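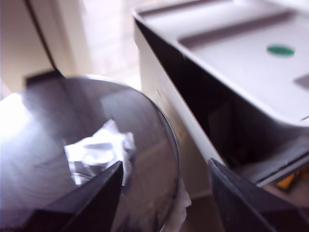
Crumpled paper, dark container.

Tuesday, August 9, 2022

We are selling the flat. I've been told threads are the place for this sort of thing, so get comfortable or mute me.

Background for newcomers: second floor, two bedrooms, Wendent Court, on the Lei side of the ring road. Bought because it was near the station. The station then lost half its trains, so now it's near a car park with a platform.

We went with Divudik to sell it. Their window had the fewest pictures of people laughing on sofas and that was the extent of our research.

The valuation took 12 minutes. He stood in every room and said "lovely" in a slightly different tone. The bathroom got the lowest one. I felt for it.

Then he asked what we'd like to get for it. I said I'd thought that was the bit he did. He wrote something down.

The draft listing came by email the next morning. I've lived in this flat since before the lifts were replaced and I would not have recognised it.

"Deceptively spacious." I've been in it. You can see all of it from the kettle.

"Benefits from a versatile study/third bedroom." The boiler is in there. If you're a fairly narrow person with an interest in boilers then I suppose it is a bedroom.

"Sought-after development." It is, but mostly by delivery drivers, because there's a Wendent Court, a Wendent House and a Wendent Close, and all three have a flat 5.

I have met the other flat 5s. We've had each other's curtains. There's a sort of bond.

"Moments from a range of leisure facilities." They mean Zusport, the gym on the ground floor of the next block. I can confirm it's moments away. On a still evening you can hear somebody putting a barbell down as though it had insulted their mother.

I asked them to mention the noise, in fairness to whoever comes next. The listing now says "vibrant".

We also had a long back-and-forth about the balcony. The agent wanted "terrace". I said a terrace is something you can turn round on while holding a tray. We've settled on "outside space", which could also be said of the moon.

Floor plan next. A very quiet young man came with a laser and measured everything, including the inside of the airing cupboard. Lovely manners. On his plan our hall is wider than our living room.

I rang about this. They said plans are "for illustrative purposes". I said what it illustrated was a different flat. They're sending him again.

(He came again. The hall has gone back to being a hall. The airing cupboard is now on the wrong side of the wall and belongs to the neighbours. I've let it go, they can have the towels.)

Preparing for photographs. The advice sheet says to remove personal items, bins, pets, drying racks, fridge magnets, toiletries and "excess chairs". It doesn't say how many chairs is excess. We've been arguing about it since Sunday.

It also says to leave a bowl of lemons out. We don't eat lemons at that rate. We bought them anyway, and the photographer moved them off the worktop to get a better shot of the worktop.

Everything we took out of the photographs went into the bath. Then the photographer wanted the bathroom. Then everything went into the lift.

Apologies to the third floor.

The pictures came back and I have to say they're very good. The sky outside our window is a blue I associate with brochures for Portugal. It was drizzling. You can see the neighbours' wet washing against it.

First viewing. A couple, very polite, shoes off at the door without being asked. They spent 20 minutes in the living room discussing where their sofa would go. The sofa would go nowhere. It's an L-shape and we've got a door where they want the L.

They asked if the door could be moved. I said it was the front door.

Second viewing, a man on his own who knocked on the walls and nodded. All the walls. I don't know what he heard but he seemed happy with it. We never heard from him again.

Third viewing was someone who'd come to see the one in Wendent House. We showed her round anyway, she'd had a long bus ride. She said ours was nicer but she preferred the other one.

Fourth viewing was our downstairs neighbour, who has wanted to see our kitchen for years. She booked through the agent under her own name and brought a tape measure. You have to admire it.

Her feedback, passed on formally by Divudik: "Applicant felt the units were dated."

Feedback is its own art form, by the way. So far we've had "not quite right", "too similar to their current property", "liked it more than expected" and "concerned about stairs". There's a lift. We've had our chairs in it.

Now, service charge. Every buyer asks, quite rightly, and every time I have to go and find the folder. The folder is a monument. It has a receipt in it for 200 light bulbs, and I'd love to know where they went because the back stairs have been dark since April.

It also has a line for "grounds maintenance". The grounds are a hedge and a bench facing the hedge.

And one for "sundries", which went up. I'd like to see a sundry before I pay more for it.

Before you reply to tell me: yes, I've been to the residents' meeting. I went to ask about the sundries. I came home having agreed to be on the rota for the bike store key.

Anyway, an offer. An actual number, over the phone, from the agent's colleague, who sounds as if he's always walking briskly through a railway station. It was low. He said it was "a really strong starting point". I asked what a weak one was like and he said he'd call me back.

We said no, politely. They came up a bit. We came down a bit. Everybody involved pretended to be thinking about it overnight when we'd all decided in the car.

So we're under offer, as of this afternoon, to the sofa couple. They've decided the sofa can go. I feel bad for the sofa, and I've never even met it.

Next comes the form where you list what you're leaving behind. It asks about every curtain rail individually. It asks whether we're leaving the doorbell. I want to know what happened, and to whom, that they have to ask about the doorbell.

It also has a question on "any disputes with neighbours". I've put none. Officially the airing cupboard thing is only on the plan.

Replies, quickly, because there are a few of the same one:

No, we haven't found anywhere to go yet. We've viewed one house so far. The listing said "characterful" and there was a step in the middle of the kitchen for no reason anyone could give us.

Yes, I did ask if it could be moved. I understand the door people much better now.

No, I won't post the link to ours. You'd only look at the chairs.

Yes, the lemons are still here. If anyone near Lei wants some, they're on the bench by the hedge, help yourselves. Please don't ring flat 5 about them, in any of the three buildings.

More when the surveyor's been. He's booked for the morning and Zusport has a new class at that time, something with ropes, so he'll be getting the vibrant part in person.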